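# Does a Live Show Sell the Record? Four Nights at Druditora

Philomena Annan
Popular Music and Society, term report
November 10, 2019

## Where the question came from

Every band we read about this semester tours "in support of" an album. The phrase shows up in press releases, in reviews and on posters, and I wanted to know whether anybody checks if it is true. My partner on the project, Gilberto Giraldo, believed it going in. I did not, and I should say so at the start so the reader can correct for it.

We picked Druditora because it is small, it lets students in, and it had four touring acts with new records inside our project window. The one we spent the most time on was Amrani, a synth duo out on their first album, *Cesgate*. The opener on that date was a solo guitarist who goes by Gilletti.

## What we did

We stood near the exit after each show and asked people three questions: had they heard the album before tonight, did they buy anything, and did they plan to listen to it this week. We got 83 usable answers over the four nights. We had hoped for more, but people leaving a club at midnight want to go home, and Gilberto is better at stopping strangers than I am.

We also sent a follow-up form to everyone who gave us an email address. Only 30 came back.

## The Amrani show

The set ran long and leaned heavily on *Cesgate*. The local paper's review called the room "transported." I was in the room. The front third was dancing and the back third was at the bar talking over the slow songs, which is how most club shows go. The sound was muddy for the first two numbers and then got a lot better. Gilletti played to a half-full floor and was, in my opinion, the best thing on the bill.

The duo said from the stage that the album had passed 3000 sales since its release in June. We tried to confirm this with the label and got no reply, so I treat it as something a band said into a microphone.

## Results

Most people who said they planned to listen to the album had already heard it. That is the main finding and it does not help the theory much. Among those who had not heard it before the show, plenty said they would listen, but in the follow-up only 10 people told us they had played it even once, and several of those were fans to begin with.

Shirts did better than records on every night. People who bought one usually told us so before we got to the second question, and a few held it up for us.

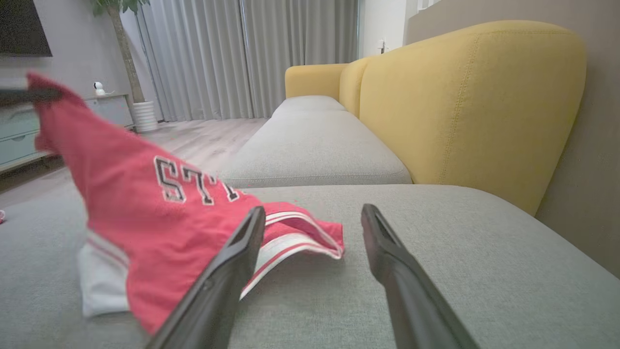 Gilberto reads the merch answers as proof that the show works, just by another route: the shirt gets worn, somebody asks, the album gets a play. It could be so. We have no data on it, and I objected to putting it in the results, so it goes here with his name on it.

## Problems

- Asking "do you plan to listen" right after a loud, fun night gets you a yes.
- We never surveyed people who left early.
- Four nights at one club is one club.
- The follow-up group chose itself.

If we did it over, I would drop the intention question and ask people to name one song from the album. Gilberto wants to add a second venue with seats, and he has started writing to a couple of them.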